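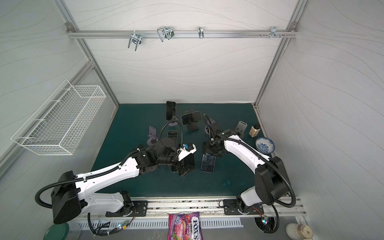
Masa madre a 2.983 metros

El horno del refugio de Koltholm se enciende a las cuatro de la mañana y a las siete ya no queda sitio en los bancos. Su panadera lleva tres inviernos haciendo pan a 2.983 metros, ¡y qué pan! Corteza oscura, miga húmeda y un punto ácido que dura toda la caminata de vuelta.

«Llegué con las recetas del valle y no me salió ninguna», cuenta riéndose mientras enharina los cestos. Había aprendido el oficio en Sanditz, en el obrador Kemppainen, donde la masa fermentaba a un ritmo que ella conocía de memoria. Arriba todo corre más. «La masa sube como loca y luego se te cae. Tuve que poner menos levadura, más agua y mirar menos el reloj».

Su cuaderno de pruebas va por la hoja 151 y es una delicia – manchas, flechas, tachones, alguna palabrota. En julio apuntó por fin una hogaza de centeno que le gustaba de verdad. «Esa noche me comí media yo sola, con mantequilla, de pie».

La harina la trae de Rendetti, un molino pequeño que todavía trabaja con piedra, y sube en el teleférico de carga en sacos que luego hay que llevar a mano hasta la despensa. En temporada alta salen 60 hogazas al día. ¿No cansa? «Cansa muchísimo. Pero abro la puerta del horno, huele así, y se me pasa».

Ahora anda detrás de un pan de castaña. Las primeras pruebas le han quedado planas, dice, aunque tostadas están buenísimas – me dio una rebanada y le doy toda la razón.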